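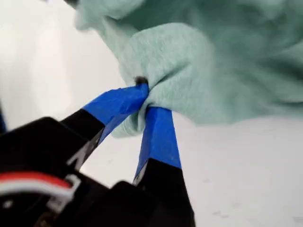 4. Folding and Loading Soft Items

This section covers light cotton and knit pieces: T-shirts, hand towels, pillowcases and thin sweatshirts. For bedding larger than a twin sheet, go to Section 5. For hanging garments, go to Section 6.

Read Section 3 first if the shelves and drawer liners of your Kallov linen cabinet are not yet in place. The folding board must be attached before you load anything into the lower drawers.

4.1 Before you start

1. Clear the top of the cabinet. You need a flat space at least as wide as the folding board.

2. Make sure the items are fully dry. Feel along the collars, hems and side seams, where thick layers hold water longest.

3. Sort the items by weight. Knits go in one pile and woven cotton in another. Heathered and textured knits count as knits even when they are thin.

4. Close all zippers and fasten any snaps.

5. Wipe the folding board with a dry cloth. Lint left on the board will transfer to the next item.

CAUTION: Do not store damp fabric in the closed drawers. The drawers have no vents, and damp cotton can mark the liner.

4.2 Picking up and shaking out

1. Find the middle of one long edge. On a shirt, use the center of the bottom hem.

2. Pinch a small fold of fabric and lift straight up. Two layers are enough. A large handful makes creases that the board will not remove.

3. Let the item hang until it stops turning.

4. Take hold of the nearest corner, then move along the edge to the second corner.

5. Shake once, downward, and lay the item on the board face down.

Note: Soft knits stretch if they are held by a single point for long. With sweatshirts and anything heavier, support the lower half with your other hand before you lift the item clear of the pile.

Note: If an item comes up with another one stuck to it, put both down and separate them on the table. Pulling them apart in the air can snag a textured knit.

4.3 Folding a shirt

The board has two side wings and one center flap. The guide line printed across the center flap shows where the collar goes.

1. Place the shirt face down with the collar at the guide line.

2. Smooth the back from the center outward with a flat hand.

3. Turn the left wing over and return it to flat.

4. Fold the left sleeve back so that it stays inside the new edge.

5. Repeat steps 3 and 4 on the right side.

6. Turn the center flap up and return it.

7. Slide the folded shirt off the board toward you. Do not lift it by the collar.

Long sleeves need one extra fold. After step 3, bring the cuff down along the side of the shirt so that the sleeve lies straight – it should not cross the middle.

If the finished shirt is wider than the drawer divider, the wings are set too far apart. Loosen the two knobs under the board, push the wings in to the next notch, and tighten the knobs by hand. Do not use pliers.

4.4 Folding a towel

Hand towels do not need the wings. Leave them flat.

1. Lay the towel lengthwise on the center flap.

2. Fold one long side to the middle, then the other long side over it. The towel is now a third of its first width.

3. Fold the short ends to meet in the middle.

4. Fold once more at the place where the ends meet.

5. Press down with your palm to let the air out.

Bath towels are too thick for the board. Fold them on the table in the same way and store them on the open shelf.

4.5 Loading the drawers

1. Pull the drawer out until it reaches the stop.

2. Set the dividers. Use the front slots for towels and the rear slots for shirts.

3. Stand the folded items on edge with the smooth fold facing up.

4. Fill from the back to the front.

5. Leave enough room to slide a flat hand in at the front of each row.

6. Close the drawer slowly. If it resists, take out one item from the tallest row and try again.

Each standard drawer is 455 mm wide inside and 548 mm deep, and holds up to 20 folded T-shirts of medium weight. Sweatshirts take more room. When a drawer holds both, put the sweatshirts at the back.

CAUTION: Do not open more than one full drawer at a time, even when the cabinet is fixed to the wall. Check the wall bracket before loading the top drawer for the first time.

4.6 Light colors

Pale knits such as mint, cream and light gray pick up dye and dust easily. Keep them in their own row and away from new denim. The Stustotent liner supplied with the cabinet is undyed and safe for pale fabric. If you use another liner, test it first:

1. Dampen a white cloth and lay it on the liner.

2. Put a book on top and leave it overnight.

3. Check the cloth for color. If there is any, do not use the liner.

4.7 If something goes wrong

Creases across the front of a shirt. The back was not smoothed before the first wing was turned. Unfold the shirt, smooth it and start again from step 1 of 4.3.

Folded items lean or fall over. The row is not full enough. Move the divider forward one slot.

The collar curls. The collar was placed above the guide line. Line it up with the printed mark – the seam should sit on the line, with the ribbed part beyond it.

Fabric catches at the back of the drawer. An item has slipped over the rear panel. Remove the drawer as described in 3.6 and take the item out from behind. Do not pull it forward through the gap.

Wings do not lie flat. Check for lint or thread in the hinges. Clear it with a soft brush. Do not oil the hinges, as oil will stain the fabric.

4.8 Care of the board and liners

Wipe the board with a damp cloth when it looks dusty, and dry it before use. Liners can be washed by hand in cool water. Dry them flat and put them back only when both sides are dry.

Replacement knobs and liners are listed in Section 8. Order the liners by drawer size, using the inside measurements given in 4.5.

Section text: Kulsoom Chaudhry. Checked by Eckhard Hagedorn. Revision 2, Mar 10, 2020.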